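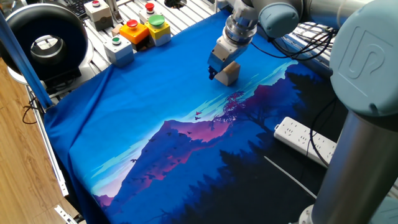
Iturra Lunch Room: Frequently Asked Questions

When is lunch served?
The kitchen takes orders from 11:30 a.m. to 2:45 p.m. Drinks and items from the bakery case are sold until 4 p.m.

Do you take reservations?
Tables for five or more can be reserved by phone. Smaller parties are seated in order of arrival. A reserved table is held for 10 minutes.

How many seats are there?
The dining room seats 33. The patio opens in April and is first come, first served.

Where are you located?
304 Cadau Street, Candorstead. The entrance is on the side facing the pharmacy. Street parking is metered and limited to 60 minutes.

Is the menu the same every day?
Sandwiches and salads are fixed. The soup and the hot plate change daily and are written on the board by the register. Once the hot plate sells out, it is not replaced with another dish.

Which bread is used for the sandwiches?
Sourdough or seeded rye, both from Pillitz Bakery. Gluten-free bread can be substituted for an added charge. It is toasted in a separate toaster but prepared in the same kitchen, so we do not recommend it for guests with celiac disease.

Can I change an item?
Ingredients may be left out of any sandwich or salad. Swaps are limited to bread, cheese, and dressing. The quiche and the soup are made in batches and cannot be changed.

Do you have vegan dishes?
Yes. They are marked V on the menu. The lentil soup is made with vegetable stock and is vegan if ordered without yogurt.

How do I order takeout?
By phone or at the register. Orders placed after noon may take longer. Fried eggs are not packed for takeout.

Do you cater?
Sandwich trays and whole cakes are available with two days' notice. Contact Domingo Escobar at the register or leave a message on the main line. Trays are for pickup only.

Are dogs allowed?
On the patio, on a leash. Service animals are admitted to all seating areas.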